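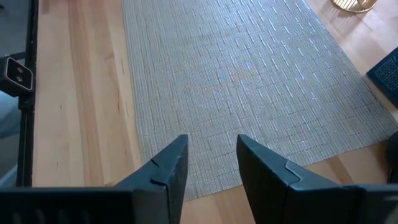

M. Vondráček

The man who runs Vaton would like me to stop using the word "varnish". He sells hardwax oil from a unit on the edge of Onevham, at £67 a tin, and he says I have been spoiled by shiny floors. "Varnish sits on top and waits to be scratched," he says. "Oil goes in." I have heard this from a lot of people with oil to sell.

What is in the tin? Plant oils, he says, a hard wax and a drier. I ask which drier. "A safe one." I ask again and he goes to look for the data sheet, and comes back with a leaflet that has a meadow on it.

The tin holds 355 ml. By his reckoning that will do a small bedroom, two coats, though he concedes that the coverage was worked out on smooth, newly sanded boards. My own boards are old and thirsty and took far more. "You put it on too thick," he says. I put it on with his cloth, following his leaflet.

He is better company on the subject of repair. With varnish, he points out, a worn patch by the door usually means sanding the whole room. With oil you can rub down the patch and go over it again on a Sunday morning. I can't argue with that. I ask how often the patch will need doing. "When it looks tired," he says, and won't be drawn further.

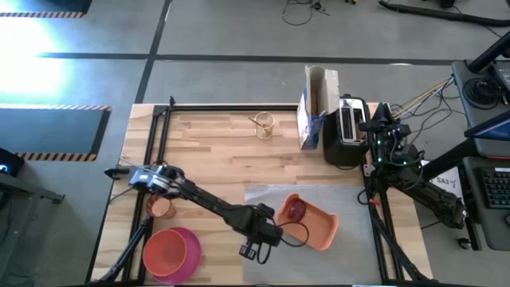

Worktops are where the claims get bolder. The label promises protection from "everyday spills" for 8 years, and I ask how a firm that started selling the stuff five years ago can know. "The recipe is older than the firm," he says. It came from a maker called Grirkurska, whose tests he has not seen in full. Colour is another sore point. On a pale top with stripes running through it, like the butcher-block one in the photo, I'd expect any oil to deepen some strips more than others. He says his "respects the timber". Pressed, he allows that it will go a shade darker, "perhaps two", and that customers should try it on the underside first. The leaflet doesn't mention the underside.

Would he give me my money back if a red wine ring soaked in after a month? He laughs, then sees I mean it. There is a 30-day guarantee, he says, on unopened tins.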